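Handout 2 - Collecting examples for the bun task
Robot learning, practical half. Notes by Larasati Raju, tidied up in a hurry so shout if somthing is wrong.

Recap. Last time: policy = a function from what the robot sees (plus joint positions) to what it does next. We learn it from demonstrations. No demonstrations, no policy. Bad demonstrations, bad policy, and it will be bad in exactly the way you were.

Task for the term: steamed buns, pot to plate. Soft, round, slightly different every time. Hard to grip without squashing, which is why we picked it.

One example (we say "episode") = all camera streams + joint positions + gripper opening, same clock, start to finish. Wrist cameras see the fingers and whatever is near them. Head camera sees the whole table. Keep both. The wrist view loses the plate half the time, the head view loses the fingertips.

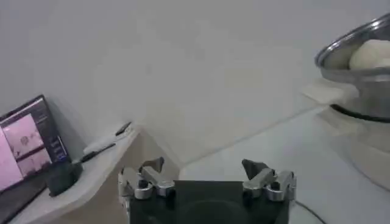 Start pose matters more than people think. Gripper open, arm clear of the pot, hold still for 2 seconds, then go. If every episode starts from the same spot to the millimetre the policy only knows that spot. So vary it, a bit, on purpose. Same for the pot and the plate - shift them between episodes, never during.

Target for each pair: 100 usable episodes. The Skonstead set from last year has 364 but a lot of those are the same person on the same afternoon, so less variety than the number suggests.

What to throw away:
- dropped frames on any camera
- operator stopped to think halfway (long pauses get learned as well)
- wrong label, e.g. "lid off" when the lid stayed on

What to KEEP: a fumbled grip that you then recover from. Mark it "recovery" in the notes field.

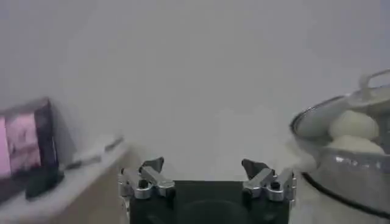
Gilang Subramaniam asked whether keeping the fumbles teaches the robot to fumble. Fair worry, and he had 13 of them in his first batch. Answer: a little, if you keep the lead-up. Trim the episode so it starts just before the correction and the policy sees mostly the way out.

Speed. Go slower than you would by hand but don't crawl. Steady pace throughout, close the fingers in one movement, lift straight up, then across. Up-and-across in one go looks nice and catches the rim of the pot.

Labels: one plain sentence per episode, written straight after. "Move bun from steamer to plate." Not "bun thing 4". 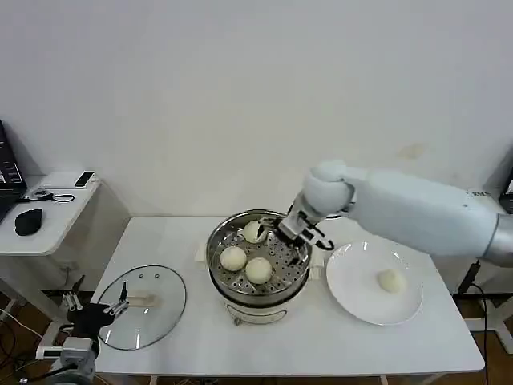
Fig. 3. Gripper in the steamer, three buns on the tray and one on the plate.

For next session: read the Zumbridge notes on splitting data (split by session, NOT by frame, or your test score is meaningless). Bring your label file. Uploads go in the Kusuma folder, raw and trimmed kept seperate.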